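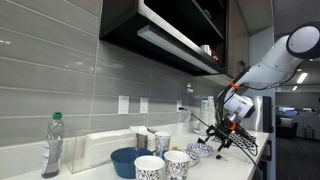
What does it take to run a robot arm in a shared workshop kitchen? A rigid mount, a wrist camera with a short exposure, and a gripper that closes slowly enough to leave thin-walled dishes in shape.

I visited the Kokdale workshop in January to look at the arm build there. Halima Kariuki handles the mechanical side and Setareh Ghaffari writes the control code. The members call the project Vetulska. The first version used a single jaw speed for everything, and disposable bowls folded at the rim. The current one has 2 speeds, with the switch made 30 mm before contact.

Kariuki keeps a log of every grasp attempt. The last full session before my visit lists 78 attempts and 11 failures, most of them on rims approached too steeply.
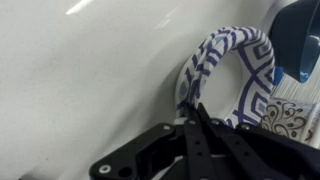
Ghaffari's fix is to limit the approach angle in software and let the wrist rotate to meet the rim. It costs time on each cycle. She considers that acceptable for now and would sooner work on reflections, which still confuse the edge detection on glossy surfaces.

Cable routing remains unfinished. Kariuki wants a longer service loop at the wrist and a second tie point near the elbow. The parts list is pinned up by the workshop door, and visitors may copy it.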